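Notebook — store fixtures and baskets, Bulville
13 January 2018
Entry by A. Wilczyńska

Carrying on from the handle notes. Ese has moved the flow-rate work to his own book, so this one is baskets and shelving only until April.

Purpose today: settle which hand basket goes on the order for the Bulville store, and write down the aisle clearances while the shelving is still in its trial position. The three candidates are the Stornine, the Pintér and the old Grevia baskets we already have in the back. Tamunoemi wants a recommendation he can forward without editing.

Loading. Same procedure as last time. Basket on the bench, bagged sand to 67 N, lift by the handle at center, hold, set down, check the handle pivots and the rim. Then the same again with the handle taken close to one end, which is how people lift a basket when the other hand is full. The Pintér handle is fine at center. Off center it twists in its seat and one side pops out. Repeated it with a second Pintér, same result, other side. The Stornine stays seated in both. Grevia also stays seated, but the handle has a mold seam on the underside that is unpleasant after a short carry. Reijo says the seam can be scraped. I am not going to specify a basket that has to be scraped.

Drainage. Poured 660 mL into each from the jug, basket level on two battens over the tray. Stornine and Grevia both clear completely. The Pintér has a solid strip down the middle of the floor and holds a puddle there. For a store that sells drinks this matters more than the handle does. Wiped down, the puddle area also keeps a film in the corners where the strip meets the wall.

Aisle. Took the light blue basket out to the two white units to check where it sits when a shopper puts it down to reach the shelves. Set it on the gray floor, long enough to mark the rim position and tape off the footprint.
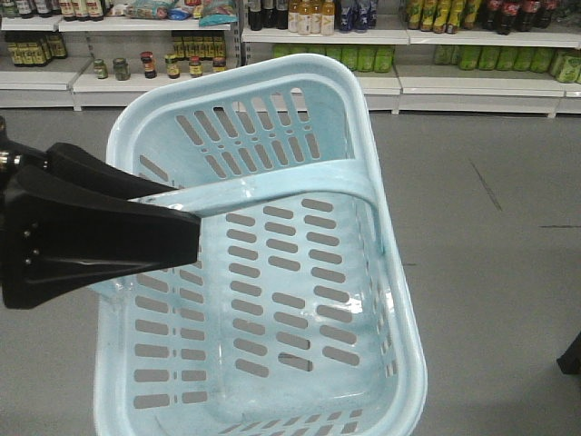 Clear floor between the tape and the kick plate was too tight on the first placement, so I moved the tape out and measured again. Final setting leaves 600 mm on the walking side, which meets the figure on Chiamaka's plan. Anything less and a second shopper has to step over the handle. The handle should fold flat to the rim when released. If it stays up it becomes the thing people catch a foot on, and none of the clearances above allow for that.

Note on glare: the pale plastic throws back the ceiling lights. Not a fault in the basket, but the price labels on anything glossy placed inside are harder to read from above. Chiamaka has a question in with the lighting people about diffusers. Leave it with her.

Slots. The elongated slots are good for washing and bad for small items. Tried the loose stock from the counter. Pencils go through end first. Gum packets do not. Single batteries go through if they land in line with the slot, and they will, sooner or later. Suggest a tray at the register for small goods and leave the basket alone. A finer pattern would hold dirt and slow the drainage, and we would be back to the Pintér problem.

Stacking. The Stornine nests cleanly with handles down. With one handle up in the middle of the stack everything above it leans. The Grevia baskets jam when pressed together hard and needed two people to separate. Did not test Pintér stacking, no point now.

Cleaning. Warm water and the standard detergent, soft brush. The rolled rim is thick and easy to wipe along its top. Check underneath it, where residue from the last wash had dried. Reijo to add this to the cleaning sheet.

Recommendation: Stornine, light blue, item 2098 in our own parts list. Old Grevia stock can stay in the back room for returns and restocking until it wears out.

Open items
Tamunoemi — confirm whether the order includes the floor stand or only the baskets.
Ese — return the second spring scale, the bench one reads low near the bottom of its range.
Reijo — cleaning sheet, as above.
Me — repeat the off-center lift on the Stornine after a night in the cold store. Plastic pivots that pass at room temperature have caught us out before. Tape stays on the floor until that is done.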